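Home | Rooms | Desks | Storage | Opinion | About

In Praise of the Small Round Meeting Table

I will happily argue with anyone who wants to tear out a small meeting room and put in a phone booth. I've been arguing it since May, when the office I work in started drawing up plans for our floor, and I'm still not tired of it! A little room with a round table in it is the best room in any workplace, and I think we've been giving them up far too easily.

Start with the table. A rectangle has a head, and everybody knows it. Walk into a room with a long table and watch people do the quick sum of where to sit, who gets the end, who has their back to the door. A round table skips all of that. You come in, you pull up whatever chair is closest, and you're already part of the conversation. I've had performance reviews at both kinds and I can tell you which ones I came out of feeling like a person.

And it should be wood, or at least look like it. I know the white tops are popular (Grovance sells one that I see in every other office I visit, and it's a perfectly decent table), but white glares under ceiling lights and shows every pen mark by lunch. A honey-colored top is kinder. It makes a plain room feel a bit like somebody's kitchen, and people talk better in kitchens.

Size matters too. Ours is a 36 inch top at the old building, and I wouldn't go much bigger for a room that size. Four people fit if they like each other. Once you squeeze in a fifth you're holding a different kind of meeting, and you should go find the big room with the screen. 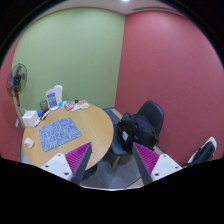

Then there's the stuff that collects on the table, and I'm going to defend that as well. The fashion is for bare surfaces. Flisto put out a leaflet on meeting rooms last year with 7 rules in it, and the first was to clear the table at the end of every day. I broke that one immediately. A box of tissues should live on the table, always, because somebody has a cold or somebody is having a rotten week, and neither of them wants to go hunting down the hall. Leave a couple of markers out, dark and red. Leave a glass. Put up one of those clear stands with a card in it, so there's something to read while you wait for whoever is late. These are small courtesies and they tell you that people use the place.

What I would clear out is the dead stuff: dried-up pens, cables that fit nothing, last quarter's handouts. Five minutes with a trash bag. I find it weirdly satisfying and I usually volunteer.

Now, fans! I love a standing fan in a meeting room and I get teased for it. Small rooms get stuffy, that's their one real fault, and the central air in most buildings was designed by somebody who never sat in one with the door shut. A fan on a stand costs very little, you can point it at the wall if it bothers anyone, and it gives off a soft hum that keeps your conversation from carrying next door. We were quoted $2,000 to move one ceiling vent. I'll take the fan, thank you.

Paint is the other cheap trick. Two colors on the walls, with some real contrast between them, and the room gets a character of its own, so people start calling it by its color instead of by a number. At our place the room everyone wants is called Hunt on the booking sheet, and I've never heard a single person say Hunt. Carpet I'd keep gray and forget about. It hides everything, it swallows the noise of chairs, and it lets the walls do the talking.

As for chairs, get proper office chairs, dark ones, with wooden legs. I've sat through too many hours on those molded stools from the Foria range, which look terrific in a brochure and put my left leg to sleep before we've finished the first item. You also want a chair you can hang or drop your bag on. People think of that as clutter, but a bag on a chair means somebody has settled in and plans to stay a while, and I like seeing it.

The phone booth people will say that most calls only involve one person, and they're right, and by all means buy a booth or two. Put them by the elevators. Just leave me the round table and the door that shuts. The floor plan goes back for another round of comments soon, and mine is already written. It runs to two pages and most of it is about the fan.

Last updated: May

Related reading
Is the Standing Desk Worth the Floor Space?
Two-Color Walls: Where to Put the Line
Quiet Fans for Stuffy Rooms
What We Keep in the Supply Closet
Carpet Tiles After a Decade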